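**Subject:** Re: transparent containers - keep, or leave out of the set?
**From:** Zuzanna Szewczyk
**To:** udari-data list
**Date:** 23rd February

Dear all,

Thank you Roman for the questions. I answer below your lines, and I am sorry that it became long.

> Roman Cieślak wrote:
>
> I went through the container episodes from the Notano room and I have a problem with the clear ones. In many of them I cannot tell where the wall of the box is, I only see the carpet through it. If I cannot see it, how will the policy learn it? I would propose that we remove all transparent objects from this release and bring them back in July, when Van Damme has the depth part ready.

I understand the worry, but I would prefer to keep them. We have 3470 episodes in this release and 467 of them are with a clear or half-clear container. If we take them out, the model will meet its first transparent box at the Gultivine kitchen, in front of the people who pay for the test. Last time we did the same with shiny lids, and you remember how the arm closed its fingers in the air next to the lid and then reported a good grasp.

Also I am not sure that the wall is so invisible as you say. I looked again at the wrist views one after another. In most of them there is something to hold on to: a coloured rim, a lip, or a bright reflection which moves when the arm moves. I attach one still so we speak about the same thing.

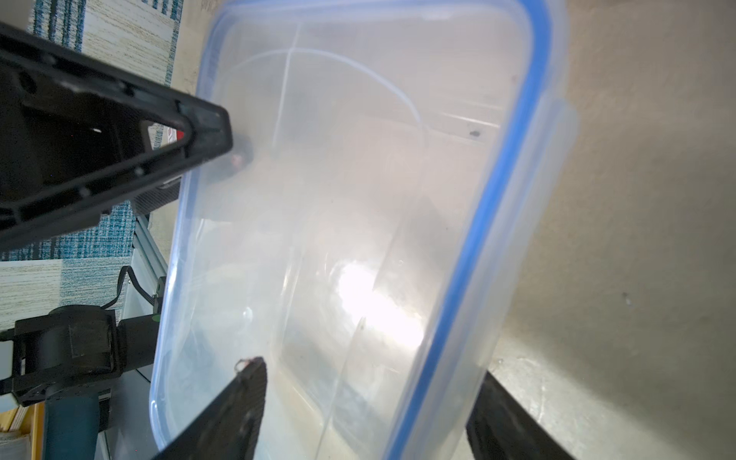
*Wrist view, clear container with blue rim. Finger at the left wall, glare on the plastic.*

Please look at the left wall, where the upper finger ends. You can follow this edge down to the rounded corner without much trouble. The blue rim is of course the easy part, and here I have my own worry: I think the model may learn "blue line means container" and nothing more. So for me the question is how many boxes without a coloured rim we have. I could not find this in the table, the column "object" says only "box, clear" for everything. Could the person who made the table add the rim colour? It can be short, one word.

The glare is a different matter. It covers a part of the plastic completely, and I do not want to clean it by software. The kitchens have lamps too. But I would like that each operator changes the position of the lamp after every 20 episodes, so the white patch does not stay always in the same area of the view. At the moment this depends on who is sitting at the desk.

> Second thing, the annotators mark the contact moment very differently on these boxes. One marks it when the first finger touches, another waits until the box moves.

Yes, this is true and it is our fault, the guideline was written for solid objects. My proposal for the text:

- Contact starts at the first video image where any finger pad is against the container.
- If the contact cannot be decided from the wrist view, use the side view. If it is still not clear, write "unsure" and go on.
- Do not use the cable or the carpet seen through the plastic to guess the position of the wall.

I know that "unsure" makes the training people unhappy. I still prefer an honest gap to a wrong time stamp, and we can filter them later.

> And third, who will re-label? We do not have the hours.

I can take 400 of them myself, if somebody else takes the remaining 67. It goes faster than the first labelling - the start and end of the episode are already there, only the contact mark must be moved. Please start from the end of the list, I will start from the beginning.

One small request to everybody who records: write in the notes when the grasp was lost and you tried again. I found two episodes where the second try was kept and the first was cut away, and I do not know who decided it. For the Udari model the failed try is useful also, so please do not cut.

If there is no strong objection I will put the new guideline text in the shared folder tomorrow evening. Roman, if you still want to remove the clear boxes after reading this, please write which episodes you find the worst, with the numbers, and I will look at these first.

With kind regards,
Zuzanna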